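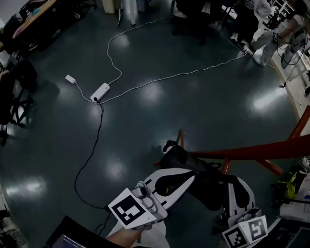 Le carnet de ma deuxième langue
2/7/22

J'ai commencé à apprendre le français à 31 ans, ce qui est tard pour les verbes irréguliers et tôt pour abandonner. Plusieurs personnes m'ont écrit pour me demander comment je travaille mon vocabulaire. Je réponds donc dans un seul billet, et je m'excuse d'avance pour les fautes, car je n'ai demandé à personne de me relire cette fois.

Pourquoi un carnet en papier

Au début, j'utilisais une application sur le téléphone. Elle me félicitait tous les soirs et je ne savais toujours pas demander une rallonge électrique dans un magasin. Mon ami Behrouz Ghorbani, qui a appris le français quelques années avant moi, m'a montré son carnet pendant un voyage en train. C'était un petit cahier très abîmé, avec des mots entourés et des taches de thé. J'ai acheté le même le lendemain, à la papeterie de la gare de Prelavport.

Depuis, j'y écris les mots que j'ai rencontrés moi-même, dans une conversation, sur une affiche, dans une lettre de la banque. Je ne copie jamais une liste faite par quelqu'un d'autre. Un mot que j'ai entendu garde avec lui la voix de la personne et le temps qu'il faisait, et cela m'aide beaucoup.

Comment je remplis une page

Je mets 15 mots par page, pas davantage. À gauche le mot avec son article, parce que le genre des noms est pour moi la chose la plus difficile de cette langue. À droite, une phrase entière que j'aurais pu dire dans la journée. J'évite les phrases de dictionnaire, où il y a toujours un berger ou un ministre.

Quand je ne suis pas sûr du genre, j'écris l'article au crayon et je vérifie le soir. J'ai longtemps écrit « une problème » avec une grande confiance. La boulangère de ma rue m'a corrigé avec tant de délicatesse que j'ai mis deux semaines à comprendre qu'elle me corrigeait.

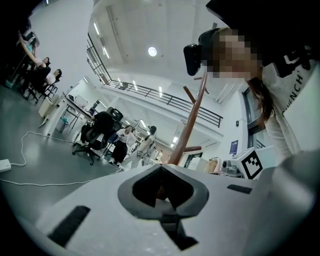 Les mots qui résistent

Certains mots ne veulent pas entrer. « Désormais », par exemple, ou « quant à ». Je les comprends quand je les lis, mais ils n'arrivent jamais dans ma bouche au bon moment. Pour ceux-là, j'ai une page spéciale à la fin du cahier, et je m'oblige à en placer un par jour, même de façon un peu ridicule. J'ai dit « désormais » à mon dentiste et il n'a pas réagi, ce que j'ai pris pour un succès.

Il y a aussi les mots qui se ressemblent trop : « dessus » et « dessous ». À l'oreille, c'est pour moi presque le même son, et pourtant la différence est grande quand on vous explique où se trouvent les clés. Je demande maintenant qu'on me montre avec la main.

Enfin, les petits mots de l'oral, qui ne sont dans aucun de mes manuels. « Du coup », « quand même », « bof ». J'ai noté « quand même » quatre fois dans quatre pages différentes, avec quatre traductions, et aucune ne convient tout à fait.

La relecture

Le dimanche matin, je relis les pages de la semaine à voix haute, debout dans la cuisine. Cela me prend 10 minutes. Je cache la colonne de droite avec une enveloppe et j'invente une nouvelle phrase pour chaque mot. Si je n'y arrive pas, je recopie le mot sur la page suivante, sans me fâcher contre lui.

En décembre, j'ai terminé mon premier cahier. J'ai compté les mots, par curiosité : 309. J'en ai reconnu presque tous, mais il y en avait 74 que je n'avais encore jamais employés avec quelqu'un. J'étais un peu vexé. Puis j'ai vu que « girouette » en faisait partie, et je ne vois pas bien à qui je pourrais le dire.

Le deuxième cahier

Le nouveau a des lignes plus larges et une couverture rigide. J'ai changé une seule chose : je note maintenant aussi le verbe qui va avec le nom. On « prend » une décision, on « pose » une question, on « passe » un coup de fil. Dans ma langue, ce sont d'autres verbes, et c'est souvent à cet endroit que l'on entend mon accent, même par écrit.

Si vous tenez aussi un carnet, dites-moi dans les commentaires comment vous rangez les expressions. Moi, je les mets à la lettre du premier nom, mais pour « il n'y a pas de quoi », je cherche encore.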